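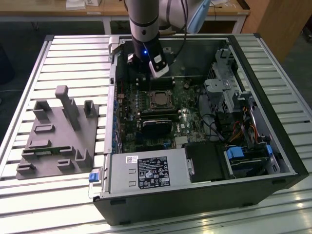 **Skudby Repair Club – Desktop Bench**

Hello! I'm Agata and I run the desktop bench at Skudby, and I'm looking for people who'd like to spend a few evenings in July learning what goes on inside an office PC. We work on old towers, mostly Dells, laid on their side on the big slatted metal table with the side panel off, so you get a proper look at the memory slots, the processor and the power supply before you touch a thing.

You don't need any experience. If you can hold a screwdriver and don't mind a bit of dust (there's always dust), you'll be fine. You'll learn to take memory out and put it back, clean a heatsink, swap a drive and work out why a machine won't start. Saturnino Montes covers power supplies with everybody first – we never open those up, we only test and replace them, and he's quite strict about it!

What I'd ask of you:

- come to at least four sessions, they do build on each other
- be 16 or over
- tie back long hair and leave bracelets at home
- write up each machine on its card before you go

It's unpaid, I'm afraid, but tea and tools are on us and we can put up to 800 crowns towards your travel. The finished towers go to Nedach, the homework club down the road, who have been waiting very patiently for them.

Fancy it? Ring me on extension 2414 or leave a note in the Skudby letterbox by 10/04/2023. Tell me a little about yourself and which evenings are no good for you.

Agata Ferraro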